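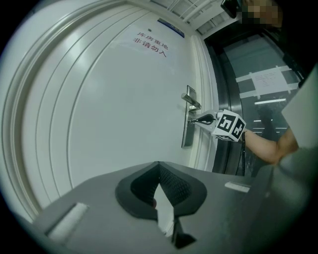 Storeroom door seen from one gripper, with the other one hooked on the lever.

How to record two-handed door demonstrations with the Nadadon grippers
Posted by Zorica Angelovski, 2020-03-27

I promised a few people I would write up how we record our door set, and then I kept putting it off, so my apologies to everyone who has been waiting (and thank you for the very polite reminders!). These notes assume you already have a pair of the hand-held grippers with their marker cubes fitted, a head camera, and a copy of Clerell, our recording program. If you are still building your grippers, have a look at the assembly page first and come back when your fingers open and close nicely.

Before you start, pick your door and spend a bit of time with it. I mean that quite seriously. Open it by hand, see how far the lever has to drop before the latch lets go, and notice which way your body wants to move when the door swings. We began with doors in January and chose a storeroom with a lever handle, and a lever is a kind place to begin, as a gripper can hook it from above or from below. Round knobs are another matter and I will write about those some other time. If the room says no entry on the door, as ours does, get permission from whoever looks after it.

Setting up

Start Clerell and make a new session. Give it the name of the door and the person recording, in that order, or the sorting script gets into a muddle later. Then switch on the three cameras (head, left gripper, right gripper) and wait until all three show as live. Hold both grippers out in front of you, at the height of your ribs, and look down at them. In the head view you want both cubes in sight with at least one whole face showing on each. If a cube keeps slipping out at the bottom, tilt the head camera down a little and try again.

Now hold still and press the sync button. Close both grippers together, open them, and close them once more. It feels a bit silly the first few times, like applauding with tongs, but Lumier uses those closings to line up the three videos and it saves a great deal of fiddling afterwards.
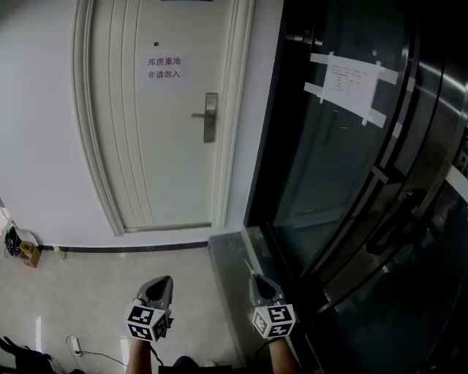 From your starting spot, stand far enough back that the whole lever is in the head view and let the recording run for a moment before you move. Check the floor for cables as well. You will be watching your hands the entire time, and it is very easy to catch a foot when you step backwards with the door.

Making the recording

Walk up at an ordinary pace and bring one gripper to the lever. Keep the other one nearby, open, and pointed towards the door, so that its camera has a view of the handle too. This second view is the part people skip, and it is the part that helped us most – when the working gripper is right up against the handle, its own camera sees very little of its own wrist, and the other one fills in the gap.

Hook the lever close to the backplate first, then try some further out along it. Press down, pull gently, and let go when the door has started to move. Then bring it to a stop, close it again and return to where you began. Change your starting spot a little each time. If you miss the lever, don't throw the recording away! Back off, have another go, and mark it as a retry.

Checking what you have

Run the Lumier check the same day, while you can still remember which ones felt wrong. It looks for both cubes in the head video and flags any stretch where one is lost. Turning your wrist so the cube faces the door is the usual culprit, and strong light on a shiny surface comes second.

We made 400 recordings on this door and kept 331 after checking. Most of the rest were lost cubes from the first week, when I was holding the grippers much too low. The policy we trained on the set is called Rainer, and it does noticeably better when it is given both gripper views than with the working one alone. I would like to see what happens with 500 clean recordings before I say much more than that.

One last thing about storage: copy the raw videos off before you clear the session. Clerell doesn't ask twice, as I found out – and I had to do a whole afternoon of doors again.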